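Handheld grippers for fabric - ribbed pads or smooth?
Started by zgidey
12 replies, 536 views

zgidey
Hello all, I've been reading along for ages but I think this is my first proper thread, so be gentle. We're setting up a handheld gripper for recording clothes-handling tasks (folding, draping, picking up off beds and chairs, that sort of thing) and I have to choose fingertips before we order a full set. I've got two contenders on the bench. One is the Prolent pad, a soft ribbed rubber sleeve that goes over the fingertip. The other is the Bramar, a smooth silicone one, a bit thicker and a fair bit cheaper.
On a tea towel over the edge of a table I honestly can't tell them apart. On anything with a bit of loft I like the ribs better, but I've only had a few evenings with them and I know how easy it is to fall for the one you bought first. Has anyone lived with either of these for a while? I'm also open to being told I should be looking at something else altogether.
Thanks in advance,
Zinash

old_solenoid
Bramar, every time. I've run the smooth ones on a little desktop arm for two winters and the thing I value is that I can wipe them. Ribs fill up with lint. If you're doing fleece and towels all day you'll be picking fluff out with a toothpick by lunch.

Veronika J
I'll disagree with old_solenoid, with affection. Yes the ribs collect lint. A stiff toothbrush and a bit of soapy water sorts it out, and I do mine while the kettle boils. What I can't fix with a toothbrush is a smooth pad skating off a cotton sheet when you come at it on an angle. With an arm you can choose your approach and repeat it, so you can get away with smooth. With a handheld tool your wrist comes in a little differently each time, and I find the ribs forgive that.
Which way do your ribs run, Zinash? Across the finger or along it? It makes more difference than the material does, in my opinion.

zgidey
Across, on the ones I have. I didn't even know you could get them the other way!

Veronika J
You can turn the sleeve around on some of them. Leave it across for cloth. Along the finger is nicer for pens and cutlery.

imad_k
Coming at this from the data side. I'd worry less about which pad and more about keeping the same pad on for the whole set. We switched partway through a laundry collection, from black pads to a lighter colour, and the fingertips are in every single picture the wrist camera takes, so we ended up with two halves that didn't want to be friends. Pick one, buy spares, and write the date on the bag when you open it.
The other thing is colour. If you're handling a lot of dark clothes, don't put black pads on black fingers. You want to be able to see where the tip stops and the jacket starts, especially when a person has to go back through and mark the moment of contact.
Imad

old_solenoid
Fair point on colour. Bramar only come in grey and black as far as I know, so that's one to Prolent, grudgingly.
I still say do a proper comparison before spending the money. Same garment, same edge, a set number of tries with each, and write them down. "I like the ribs better" isn't a result, it's a feeling (said kindly).

zgidey
No no, you're quite right, and it's what I'd tell a student. I'll set something up with a tea towel, a bedsheet and a jacket and keep a tally. Give me a few days, the kids are home with colds.

anitha.chacko
While you're at it, could I put in a word for trying each pad at different closing forces? I spent a good part of last year with a Murín controller driving a two-finger gripper, and nearly everything I first put down to the pads was me squeezing too hard. Thick fabric bunches up in front of the tip and squirts out forward. I backed the force off until it just held a folded sock and suddenly my "bad" pads were fine.
I know yours is squeezed by hand, so you haven't got a number to turn down, but you can put a stop on the trigger. A bit of foam tape does it.

Orathai C
Anitha beat me to it. I'd only add: check your finger screws. Ours worked loose over a few weeks and one finger had a tiny wobble that we blamed on three different kinds of rubber. A dab of threadlocker, the gentle kind, and we've had no trouble with it again.

old_solenoid
Murín controllers are overpriced for what they are, but I'll save that for its own thread.

anitha.chacko
Oh, please do start it, I've got opinions and a long weekend coming.

zgidey
Okay, I'm back, with apologies for how long this took. I've written it up like a little field report because my supervisor likes them that way, so excuse the heading.

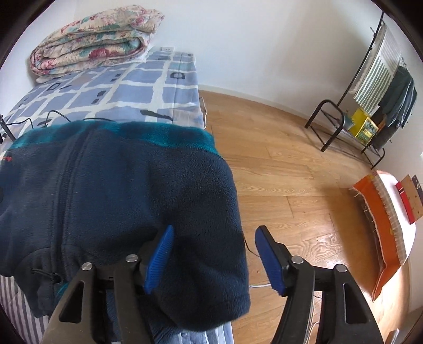
Windstead, November

Most of the comparing got done in the bedroom, in the good light after lunch. The blue ribbed pads were the pair I spent longest with. The jacket is fleece, navy with a teal band up near the collar, and I laid it over the side of the bed so there'd be a rounded edge to come at. Imad, you were right about colour. Blue rubber against that navy is not the strongest contrast going, but I can find the tips without squinting, and on the pale checked sheet they stand out beautifully.

I did five tries with each pad on each fabric, going for a pinch and a lift, and called it a miss if the cloth let go before I'd got it to about knee height. On the tea towel there was nothing in it, neither pad missed. On the bedsheet the smooth ones missed 3 and the ribbed ones missed none, and two of those misses were exactly the skating Veronika talked about. On the jacket it was closer than I'd expected. The ribs missed once and the smooth ones missed 2, and I wouldn't hang my hat on a difference that small.

The hem is the hard bit, by the way. If you come in low where the fleece folds over itself you pick up two layers without meaning to, and then the whole thing comes along for the ride. Going in a little higher, where it rounds over the mattress, was much easier with either pad. I also kept well clear of the drawstring once I'd pinched the cord along with the fleece, which felt like a grand success until I looked at what I was holding.

I put the foam tape on the trigger for the second afternoon (thank you Anitha) and the bunching got noticeably better. I haven't redone the tally with it on, so take the numbers above as being from before the tape.

So I'm leaning Prolent, with the stop on the trigger and a toothbrush in the kit bag.

Veronika J
What a lovely write-up! I'm being very restrained about the bedsheet result.

old_solenoid
Five tries each isn't many, and you knew which pad was on. But it's five more than most people post on here, so credit where it's due. I'd be curious to see the sheet again with the tape fitted. I suspect some of those skates were the grip closing too fast and shoving the cotton ahead of it.

imad_k
Agree that would be worth doing. Could you also try a sheet that's been through the dryer with softener? We had one batch that was slippery as anything, and I've wondered ever since whether ribs would have helped.

zgidey
Can do both. It'll be next week at the earliest, I'm afraid, I need the bed back for sleeping in.

Orathai C
And the screws?

zgidey
Checked before I started and again at the end! All snug. I haven't put threadlocker on yet as I'm still swapping things around, but it's on the shopping list.

anitha.chacko
Which foam tape did you use in the end, the thin or the thick? I found the thick stuff went flat on me after a month or so and I had to keep adding layers.

zgidey
The thin, doubled over. I'll keep an eye on it and report back if it squashes.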